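Chapter 4
When the Work Changes Hands

We use cookies to improve your reading experience. By continuing to view this title you accept our cookie policy. Accept | Manage settings

In June the claims office at Mondham employed 39 people. Most of them spent part of each day handling paper. They opened folders, checked what was inside, put the sheets in order and carried them to the next desk. The office belonged to Skoleck, a mid-sized insurer, and the managers wanted to know which of these tasks a machine could take over.

They began by asking the staff to list what they did. The list ran to 17 tasks. Some were easy to name, such as sorting mail. Others had never been written down. A clerk picking up a folder checks its weight, notices a loose clasp and shifts her grip before anything falls out. She does this without thinking, and it was missing from every job description in the building.

Small movements of this kind are hard to put into a set of rules. One way around the problem is to have a person do the task with the same type of gripper that the machine will use, and to record how it is done. The person becomes a teacher, and the job of teaching is new work – it has to be planned, scheduled and paid for.

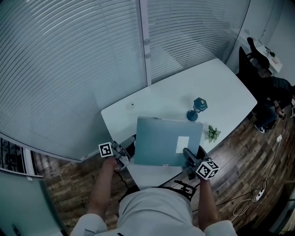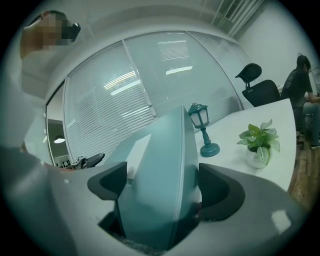 Figure 4.1 Handling work with hand-held grippers in an office. First picture: a folder held above a table. Second picture: a thin plastic panel held between the finger pads.

At Mondham, 2 clerks moved into teaching work full time. They kept their pay grade, which became a sore point. The union argued that showing a machine how to do a job called for more skill than doing it, and should be paid that way. Skoleck answered that the clerks were using what they already knew. Both sides had a case, and we return to the dispute in Section 4.3.

The other clerks saw a slower change. Routine folders left their desks first. What stayed was the torn, the misfiled and the incomplete, so each hour of work grew harder even as the pile got smaller. Several people said they missed the easy folders, which had given them time to talk.

This chapter looks at three questions. Who decides which tasks are handed over? What happens to the tasks that remain? And how should a worker be paid for knowledge that a machine goes on using after the worker has left? Before reading on, write down five things you do with your hands in a normal working day.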